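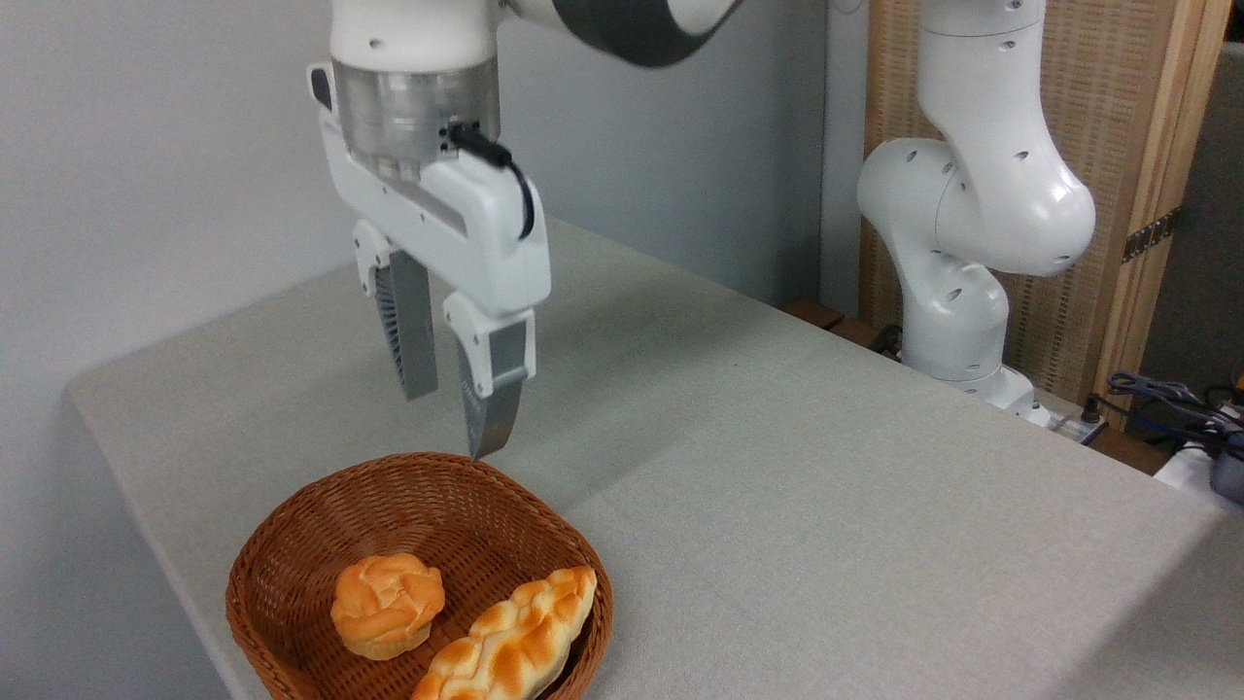 Incidencia 3734 – La web de Trodton no guarda los pedidos de más de 12 líneas

Estado: resuelta
Tienda: Prindmont, telas y menaje
Módulo: carrito y presupuestos

Descripción del cliente
Al guardar un presupuesto largo, la página vuelve al carrito y se come las últimas líneas. Con pedidos cortos va perfecto. Pasa igual en Firefox y en Chrome, con la sesión iniciada o sin ella.

09:40 Reproducido a la primera, ¡qué alegría cuando un fallo se deja ver así! Con 12 líneas guarda todo. Con una más, la última desaparece y no sale ningún aviso.

10:15 Descartada la caché: vaciada en el servidor y en el navegador, mismo resultado. Tampoco es el tema gráfico, porque con el de serie falla igual.

11:05 Pista buenísima en el registro de Sumer, el conector de almacén. El formulario llega cortado justo en los 2000 caracteres. Las referencias de los manteles son larguísimas (color, medida, acabado, lote) y llenan el campo enseguida.

11:30 El límite está en la columna «detalle» de la tabla de presupuestos. Venía de la instalación original y ahí se quedó.

12:20 Copia de seguridad hecha. Columna cambiada a texto largo en el entorno de pruebas – diez presupuestos guardados y recuperados sin perder una sola línea.

16:00 Cambio aplicado en producción. Gallagher, el módulo de facturas, lee bien los presupuestos nuevos.

Pendiente
Los presupuestos cortados antes del cambio no se pueden recuperar desde la base de datos. Hay que rehacerlos a partir del correo de confirmación, que sí lleva la lista completa.
Queda pedida para marzo una mejora que me hace mucha ilusión: que el formulario avise antes de guardar si algo no cabe.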